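Accueil > Vie locale > Logement > Galance

Galance – La résidence Landeg a terminé en juin le réaménagement de ses petites pièces de service, ces réduits où les locataires gardent les provisions et les produits d'entretien. Au total, 179 logements sont concernés. Le bailleur a consacré 3 000 euros à l'achat d'étagères d'angle en plastique, posées à la demande des occupants.

Le modèle retenu, vendu sous le nom de Soda, se compose de bacs superposés fixés sur des montants verticaux. Il occupe peu de place au sol et se glisse dans un coin, à côté d'un gros appareil ménager. Les bacs peuvent recevoir une boîte à couvercle, des lingettes ou des piles.
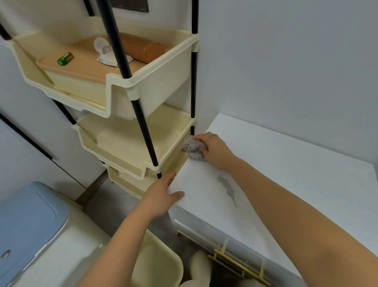

Les locataires gardent le choix de la hauteur des bacs au moment de la pose. Ceux qui préfèrent conserver leur ancien meuble peuvent le faire, sans frais. La résidence rappelle que les piles usagées ne doivent pas être jetées avec les ordures ménagères – un bac de collecte se trouve dans le hall, près des boîtes aux lettres.

Une opération semblable est prévue à la résidence Flustemcombe, avec un budget de 1 770 euros. Les demandes sont à déposer à la loge, le matin de 9 heures à 11 h 30.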